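Curnik Moves Tote Handling to Two-Finger Grippers at Drummond Site

DRUMMOND, October 4, 2025 — Curnik, a contract packer of small hardware and repair parts, has put robotic tote handling into regular use at its Drummond site. The system was integrated by Witano and covers 3 stations on the returns line, where plastic containers are picked up, tipped for sorting and set back on the conveyor.

Each station uses one arm with a parallel two-finger gripper and soft pads on the inner faces of the fingers. The gripper takes a container by its rim. Witano tested suction cups first and dropped them, as vented container walls did not hold a seal.

The line handles about 2,000 containers per day. Before the change, sorters lifted each one by hand from knee height to the sorting table. Lifting is now done by the arms, and sorters work at a fixed table height with the contents already tipped out in front of them.
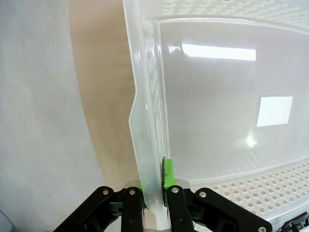
Job assignments on the line were revised in April. All 24 employees kept their positions and pay grade. Two hours per shift that used to go to lifting and restacking are now assigned to inspection and to a new task, gripper checks, which covers pad wear, fastener tightness and finger alignment. Pads are replaced on the sorters' call, without a maintenance ticket.

"The first pads slipped on frosted plastic, and the sorters reported it before our logs did," said Si-eun Baek, lead integration engineer at Witano. "We changed the pad compound and lowered the closing speed. Grip force stayed the same."

Anderson Portela, shift supervisor at Curnik, said the pace of the line took some getting used to. "The arm does not speed up when we are behind. People had to plan breaks differently — we went through several schedules before one held."

Employees received 40 hours of paid training, including manual recovery after a missed grip. Any sorter can stop a station and clear it. Containers with cracked or bent rims are still handled by hand.

Curnik plans to install the same stations at its Banmont site. Staffing there has not been set.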